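Home | Days Out | Mills & Makers | Markets | Archive | Contact

Gerkside Woollen Mill, open day

The car park at Gerkside holds 7 cars if everyone is sensible, so by ten o'clock it held four. I left mine on the verge by the chapel and walked down in sleet, which the woman on the gate, Elvia Medrano, told me was good wool weather. I suppose she has to say something. It was 14th January and she had a paper cup of tea with a skin of ice forming on it.

The mill opens its doors twice a year, now and in October. The October one has bunting and a hog roast. The January one has the heating off. I had picked January on the grounds that it would be quieter, and so had everybody else on the tour.

We began in the sorting loft, up a stair like a ladder with ambitions. Fleeces come in from the farms between here and Mendoza and get pulled apart by hand on slatted tables, shoulder wool one way, britch the other. Aurelio Alvarado has been doing it long enough to grade a handful while looking out of the window, and spent most of his talk looking out of the window. He let us try. I put a piece of what I took to be prime shoulder in the good bin and he moved it, without breaking his sentence, to the bin for carpet.

Then scouring, which smells of wet dog and hot pennies, and carding, which is so loud that our guide Noemí Sandoval gave the whole explanation in gestures. I now believe either that the drum carder was bought second-hand in the sixties or that it once ate a man's hat. The spinning floor was better. They run 189 spindles on the old frame and you can stand at the end and watch the lot of them fill, and I did, for so long that the group went to the dye house without me.

I caught them up at the knitting shed. This was the part I had come for, having a weakness for cables. A cable is only stitches crossing over each other in turn, and the flatbed machines do it with a clatter and a small sideways hop. Miss one crossing and you have a mistake that you will see for the rest of your life, though your friends will kindly say they can't. Gertraud Baumgartner, who finishes the seams by hand, showed us one such jumper. I couldn't find the fault. She could, from across the room.

Lunch was soup in the canteen, £4, lentil or the other one. The man opposite had come to every open day and wanted me to know the soup used to be thicker.

The shop takes cards now. Seconds are on the rail at the back, past the tea towels, and you need to be quick and slightly rude. I had promised at home that I wouldn't buy a jumper, as I have a drawer full, so I bought yarn to make one, a loophole I've been using for years. Undyed cream, still a bit greasy, and lovely.
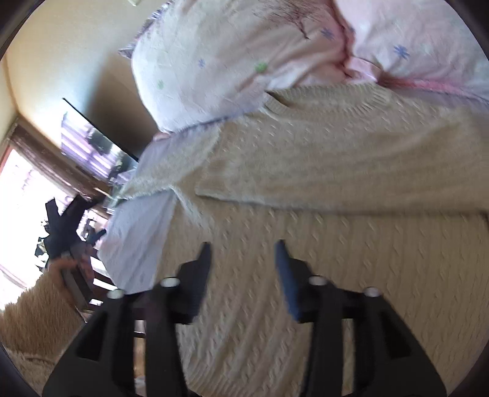 The 2.15 bus back up the valley doesn't run in winter, whatever the leaflet says, so bring a car or stout boots. Dogs are allowed in the yard but not the carding room. Tickets for October go on sale at the gatehouse after Easter, and I've already put my name down for two.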